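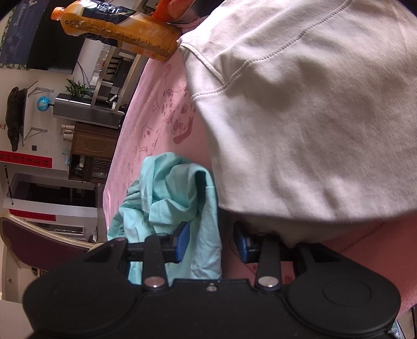 Junior swimming: changes to the April block

The under-9 stroke group at the Momier pool moves from 6 to 7 lanes in April. Each session lasts 62 minutes, including a warm-up on deck. Swimmers must be able to float on their back and cover one pool length without stopping. Kofi Boateng will run the entry check, and each child gets 2 attempts. Those who do not pass stay in the beginner group and keep their paid place. Goggles are required; fins are supplied. Send transfer requests to Sobia Butt before the block opens.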